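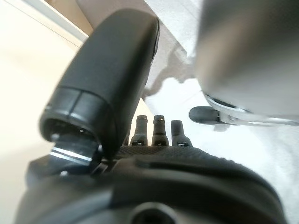

Stavumstead lost its last glove factory in September, and with it went 1000 jobs if you count the cutters who worked from home. The town had made work gloves for shearers, fencers and railway gangs for five generations. Old hands at the plant judged a glove by the thumb, which has to sit at an angle to the fingers, the way the big black robotic thumb does here, or the wearer can't close a fist around a shovel. Cheap imports often set it flat. They sold anyway.

The building on Tulside Road is now half empty. Onyeka, a workwear label with two shops in the city, has leased the ground floor and kept a few of the old presses. It turns out 3000 pairs a month in cowhide and goatskin, a small fraction of what the place once did, and pays by the hour instead of by the dozen.

Former cutters have mixed feelings. The hourly rate is fairer, they say, but the hides are thinner and the colours are chosen for people who garden on weekends. The council wants the upper floors turned into flats. Parking is the sticking point, as it usually is in Stavumstead.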